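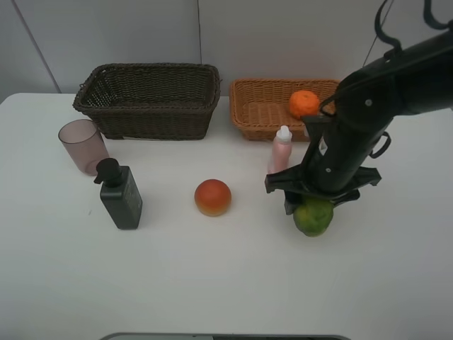 How do I keep a shared office kitchen from going bad?
Posted by Skillesach in Home & Workplace, 17 December 2024

I have been put in charge of the snack area at work. I didn't volunteer, I was out sick on the day it was decided. There are 12 of us, and we have one counter, one sink and a budget that would embarrass a lemonade stand. People want fresh fruit. What they do with fresh fruit is admire it until it grows a coat, then start a conversation with me about fruit flies.

So far I've bought bananas (gone in an hour or never), grapes (gone, stems left as a memorial) and limes, which one person swore everybody wanted for their water. One person wanted limes for their water.

I'd like to know how much to buy, how to store it, and how to get the cups washed by the people who drink from them. I have tried a sign. Someone corrected the punctuation.

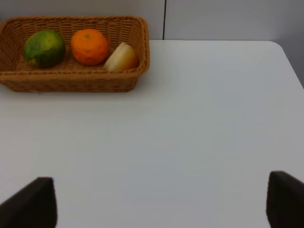
I should add that the fridge is small and mostly full of salad dressing, so whatever I buy has to live out on the counter for most of the week. We're closed weekends. Mondays are when I find things.

Valentin Fleury

I ran the break room at Burncombe for longer than I ran anything else there, so take this as expert testimony.

Buy less than you think, twice a week. One piece per person per delivery is plenty, and for your crowd I'd go under that. Apples and oranges are the backbone. They're boring, and they will sit on a counter for days without making a scene. Bananas give off a gas that ripens whatever is next to them, so keep them in their own bowl. Skip peaches unless you plan to stand over them.

Wash fruit right before it's eaten. If you wash it all when it comes in and pile it up damp, you're running a mold farm. Put the older pieces on top of the new ones and throw out anything soft the same day you notice it.

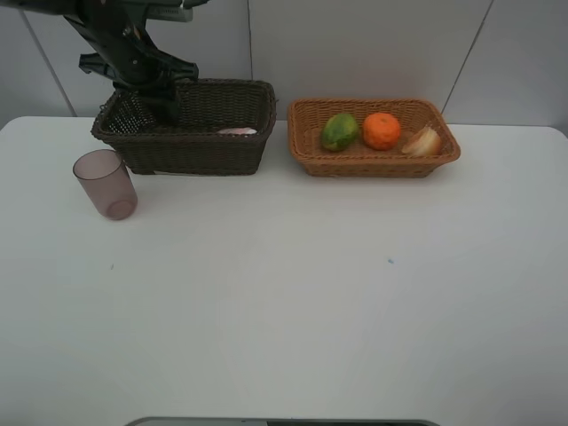

Do limes have to go in the fridge?

They'll keep longer there, a few weeks in a closed bag, but a week on the counter is fine if they're out of the sun. A lime that has gone hard and a bit brown can still have juice in it. One that has gone squishy is finished.

On the flies: a small dish of cider vinegar with a drop of dish soap, changed every couple of days. Check the drain too. At Burncombe we blamed the bananas for a month – it was the drain.

Royer

get canned pineapple. problem solved

Zemov

Fleury has the fruit covered, so I'll do cups, on which I have strong feelings and few friends.

Take away the extras. Our cabinet had mugs from every conference since the building went up, and as long as there was a clean one left, no dirty one got washed. We boxed up the lot and gave each person a single cup of their own.

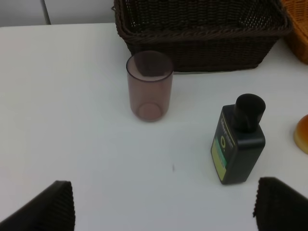
It took two weeks of sulking. After that the sink was empty most evenings, mainly out of thirst. Visitors get the paper ones, which I keep in my desk like a speakeasy.

If you go with plastic cups, hand wash them or use the top rack, and don't let coffee sit in them overnight. Baking soda on a damp sponge gets most stains out. Leave them upside down on something with air under it, because a cup drying flat on a towel smells like the towel.

As for the sign, take it down. Ours is still up and it's been edited four times.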